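Search the site Search Menu Close

Plultau Community Kitchen: progress report to the Tokarz Fund, second quarter

Filed under: Grants and reports, Food, Older residents

Prepared by Domnica Ghiță, with figures from Laurențiu Vlad

You asked us in the last round of comments to be "more concise and more candid". We have managed one of these.

The lunch club

The grant pays for a cold lunch for older residents of Plultau who live alone or would like to for an hour. We promised 300 lunches in the quarter and served 400. Before anyone at the Fund orders a cake, I should say that our estimate was a poor one, made in winter, when the bus from the upper streets wasn't running and half our regulars were refusing to leave the house on principle.

The menu has settled down. Soup was tried in April and dropped, as the hall has one working socket and the urn has a prior claim on it. Sandwiches were meant to be the stopgap. They are now the menu, and Liviu Moldovan, who used to write us letters about the soup, has moved on to writing letters about the bread.
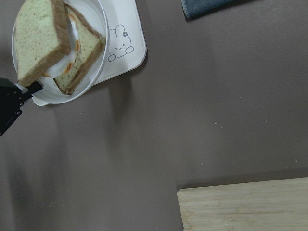 Deliveries

This is the part of the report where I would normally use the word "challenges". The van was off the road for most of May. The garage in Floltomis first blamed the clutch, then the previous garage. Teodor Mihăilă did the upper streets in his own car, with cool boxes on the back seat, and has claimed for petrol at a rate so low that Laurențiu sent the form back and told him to try again.

We had 185 home deliveries in the plan and made almost all of them. The ones we missed fell on the two mornings when the road by the bridge was closed for resurfacing. It has since been dug up again by the water company, so we expect to have more to tell you in the next report.

Kitchen and equipment

The second-hand Caretti fridge was bought in April under the equipment line. It is cold, and it is loud. The card players have asked whether it could be moved further from the card table, and we have asked whether the card table could be moved further from the fridge. Talks continue.

The food hygiene visit went well. We were asked to replace two chopping boards and to stop keeping the first aid box behind the flour. Both are done. We also bought new crockery out of the small items budget, and there is enough left for tea towels.
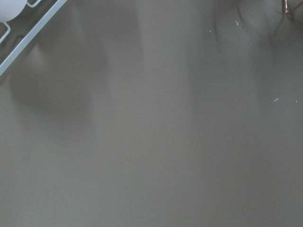 Ecaterina Moldovan took over the rota in May and it now exists on paper, where the rest of us can see it. Seven people can open up and cook without ringing me at home, up from two. Washing up was always the sticking point, with everyone happy to butter and few willing to rinse. She has given it a line of its own on the sheet, along with sweeping, locking up and putting things away where they belong. White wire racks like the one in the photograph now have their own place on her kitchen plan, in green ink, and I am told the ink is final.

Money

Spending is within budget except for petrol, which is over because of the van, and van insurance, which is over because of vans. We would like to move the unspent soup money into the petrol line and need your written agreement to do so. A short email will be enough.

Next quarter

The upper streets have asked for a second lunch day. We would rather get the van back first. Receipts and the full accounts will follow by post at the end of June, as your upload page still takes my scans for a virus.

Related items
First quarter report: soup, and other plans
Lunch club menu and allergy notes
Can you drive? Help wanted for the upper streets
Hall opening times over the summer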